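Jestwood Shared Kitchen — Minutes of the Users' Meeting
28 Apr 2023
In the chair: Roksolana Horobets
Minutes: Kidus Yilma
Apologies: the Girkum supper club, who sent a note and a cake. The note was read out.

1. Minutes of the last meeting
Agreed, once the word "filthy" in item four had been changed to "tired". Kidus wished it recorded that he preferred the original.

2. Matters arising
The tap has been mended. The drawer that sticks still sticks. Roksolana has written to Quiroga about the drawer twice and has been thanked for her patience both times, which she says she never offered.

3. Plates, bowls and the colander
The meeting moved to the white table to look at what might go into the everyday set. The oval green colander was liked by all, having holes small enough to keep hold of rice. Several people spoke in favour of the pinkish-purple plate. One person spoke against it at length and then asked whether she could have it if it was turned down. It was not turned down.

The small bowls, one blue and one green, were put forward for dips, chopped herbs and the sort of pudding that comes with an apology. Kidus asked whether the green one was bigger. It is, slightly. The meeting was content to leave it there, but a further ten minutes followed on whether bowls ought to match. Agreed that they need not.

Agreed: colander, plate and both bowls to join the everyday set and live on the open shelf.

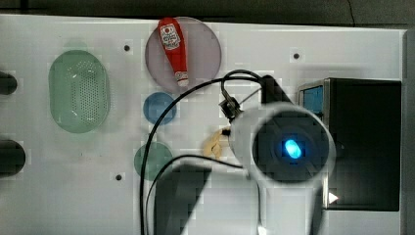
4. Sauces and where they belong
Roksolana reminded everyone that bottles go upright in the door of the fridge, caps shut, and that a plate is for food. The red bottle lying across the plate was mentioned as a case in point. There was general agreement, of the kind given by people looking at the floor.

The Girkum note proposed a separate sauce tray. Opinion was divided between those who thought a tray would keep the shelf clean and those who thought it would become one more thing to wipe. Kidus offered to bring one from home on trial until June. Accepted, on the understanding that if it goes sticky it goes back with him.

5. Money
The kitchen fund stands at £1290. Of this, £800 is set aside for the new cooker and is not to be looked at longingly. Cemen have quoted £210 for shelving, fitting included. Two people thought this high and neither wished to put up shelves. The quote was accepted.

6. Wiping down
The rota has gaps. The meeting noted that the gaps fall mostly after curry nights. Agreed that whoever sets things out on the table also clears them, washes them and dries the table afterwards, and that "leaving it to soak" runs out at bedtime.

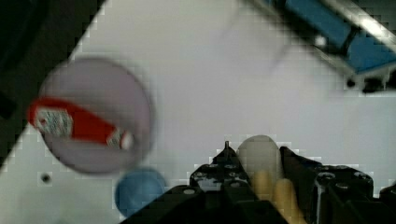
7. Questions from users
Can the everyday plates and bowls be borrowed for use at home?
Only overnight, and only if they are written in the book by the door. Anything missing at breakfast will be asked after by Roksolana in person.

8. Any other business
A request for a second tin opener was agreed without a vote. A request for music while washing up was put off until the person asking says what music.

Kidus to chase Quiroga about the drawer, Roksolana having had enough. Roksolana to tell Cemen to go ahead with the shelving.

Next meeting in June, in the kitchen. The Girkum cake was finished under this item.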